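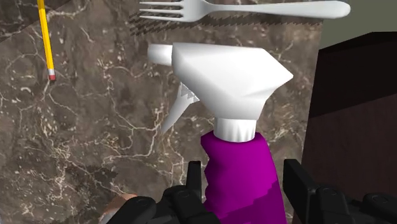

Glenys Merrick asks whether the finger offsets in the model should be copied from the old set-up file or measured again each time the pads are changed. Measured again. The old file was written for the previous pads, and the closing position it holds is wrong for the present ones.

Altell bench cell: gripper set-up, simulated side
Page updated 2025-01-03 by Barry Furnival

The page covers the simulated copy of the Altell cell, which we use to set and check the gripper before changing anything on the real arm. It deals with the fingers, the wrist view and the test objects. Wiring and the arm itself are on the Pickering page.

Spray bottle between the fingers, nozzle to the left. Fork and pencil on the marble worktop behind.

Finger offsets
Both fingers are zeroed fully open, then closed on the gauge block in the model. The offset is the difference between the commanded gap and the gap read back. Enter it for each finger separately. A single shared figure will let the gripper close, but the object is pushed sideways as it does so, and the error shows up later as a poor lift.

Closing force
Set to 50 per cent for all rigid test objects. The spray bottle is modelled as a rigid body, so raising the force does not dent it and tells you nothing about how a real bottle would behave. Phyllis Gosling has the force figures for soft containers and they should be taken from her sheet, not from the model.

Grip height
Grip the bottle on the body, below the collar. The collision shape for the trigger is separate from the one for the head, and a finger that touches it will make the contact solver jitter. If the log shows repeated contact on the trigger, lower the approach and run again from the start position. Do not correct it by hand part way through a run.

Shadows and stepped edges
The saw-toothed edge on the shadow under the fork comes from the shadow map being set to its low value. The bands on the purple body are from the low-polygon mesh. Neither affects contact. Shirley Heywood tried the finer shadow map and the step time rose enough to upset the controller timing, so it has been put back.

Wrist view
The view mount is fixed to the gripper frame in the model. After any change to the mount, load check pose 93 and compare it with the stored picture. If the fingers sit higher or lower than in the stored picture, the mount has been entered in the wrong frame. Amber Tunstall's script in the Prendari folder does the comparison and writes the result to the log.

Test objects
The worktop objects are loaded from layout 356. Leave the fork and pencil in. They give the planner something to keep clear of, and taking them out hides faults in the approach path. Object mass is stored with the mesh and is not changed by scaling, so a resized object needs its mass entered again.

Before moving to the real gripper
Save the offsets as revision 2 and keep the earlier file. Run the open and close cycle with no object, then with the bottle. Check the log for joint limit warnings on both fingers. Copy the file to the Ultelau controller with the arm powered down, restart the controller, and read the offsets back at the pendant before enabling the drives.

Corrections to Barry Furnival.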